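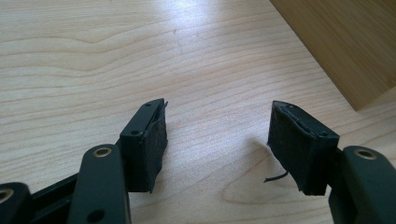 So the table is finally mine! I'd been going back and forth with Tímea Szabó for ages (she runs a little secondhand furniture place called Holtum, mostly chairs, and she does not haggle), and in the end I paid 203 dollars and she threw in the delivery. I know that's a lot for me. I also know I had a perfectly fine table already, the white one with the wobbly leg, and my sister has reminded me of that twice.

But the grain, you guys. It's a pale blond wood with these long wavy bands, and then there are darker amber streaks that curl around a couple of swirls like water going around a rock. I sat down with my coffee the first morning and just followed the lines with my finger until the coffee was cold. When the light hits it the pattern almost disappears into the shine, and then you lean a bit to the side and it all comes back.

I'm not going to pretend I know what kind of wood it is. Tímea said ash, my neighbor Zulmira Torres said absolutely not ash, and the two of them have never met so I don't think we'll settle it. Zulmira used to refinish furniture for her cousins and she told me to quit using the lemon spray. Just a soft cloth, a little dish soap in warm water, wring it out hard, wipe with the grain, dry it right away. She also gave me half a tin of wax that I'm too scared to open.

House rules so far: coasters (yes, for water too), no hot pans, and no nail polish, which is aimed at me and me only. I had a cloth on it for one evening and took it off again before dinner was over. What's the point of a table like this if you cover it up?

The chairs are the next problem. The old ones are a cold gray and they look kind of miserable next to all that honey color. I've been looking at a set of four for 98 dollars but the seats are orange vinyl, and I can't decide if that's fun or a mistake. I may wait until August when Tímea gets her next load in. If any of you have put orange next to light wood, tell me how it went, and send pictures!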